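Keeping a Household Ledger: Notes After 9 Months

In October I began keeping a written ledger of household spending, having relied for many years on memory and a drawer of receipts. Readers of this blog have asked how the arrangement is proceeding, and the following is offered as a record of it.

The ledger is a plain bound book from Gastach, 300 pages, ruled in two columns. I had tried the Zolance program beforehand and found that I entered nothing after the first month. The book is kept in the kitchen, and entries are made in the morning, before the first coffee is finished.

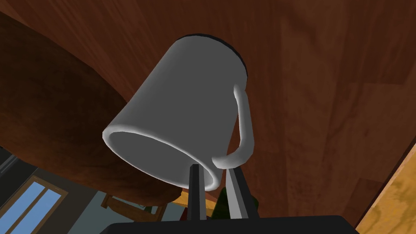 Categories

The first version had far too many categories. Shabnam Janjua, who kept accounts for the Rana housing office before her retirement, reviewed my pages and recommended that anything used fewer than twice a month be merged with its neighbor. Her advice was adopted in full. Repairs and tools are now one line — as are postage and stationery.

Annual charges remain a difficulty. The insurance premium of $900 falls in a single month and distorts the totals for that month. It is now entered in twelve equal parts.

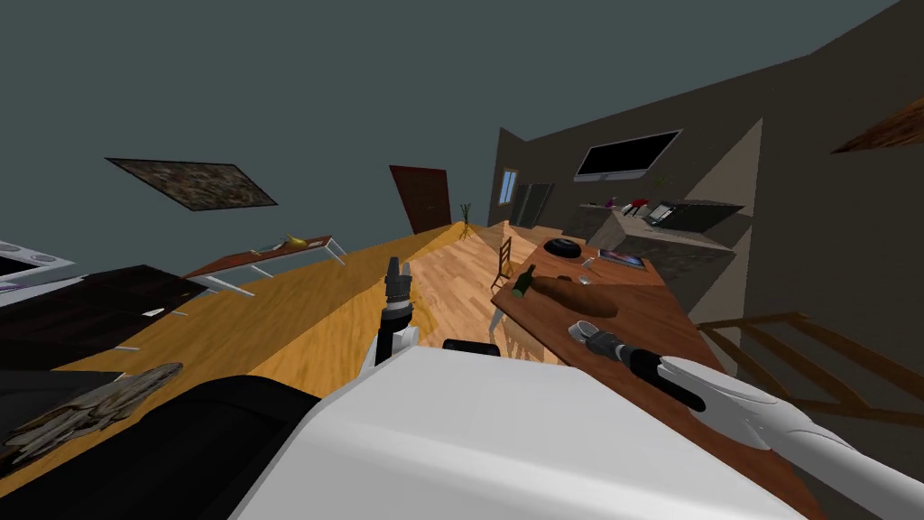 Groceries account for the largest share of the book, with $2044 recorded to date. Receipts from the Pullent market list every item separately, and I formerly copied them out in full. At present a loaf of bread and a bottle, such as those on the wooden table, would go down together as one figure under "table." Cleaning supplies are entered apart, even when bought at the same register.

The next review will cover heating, for which two bills are still outstanding.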